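Stastia planner update: straightening wall art

The Stastia team has added a picture-straightening task to the Nalemness simulator. Fillar, our motion planner, has to bring the gripper up to a crooked frame without brushing the wall behind it. The task ships with 22 room layouts and 35 frame models, from plain borders to heavy carved ones.
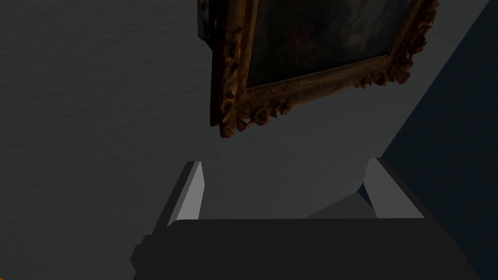 Simulated wrist view in Nalemness: fingers open, tilted gilded frame ahead.

Carved borders gave the old perception module trouble. It read each raised ornament as a separate grasp point and passed the planner far too many options. The new version fits one straight edge to the border first and looks for a grasp along that edge. Planning time is now capped at 30 seconds per attempt, with 2 retries.

The Bramwell branch has the code and the layouts. Update your config files before you merge, as the grasp settings have new names.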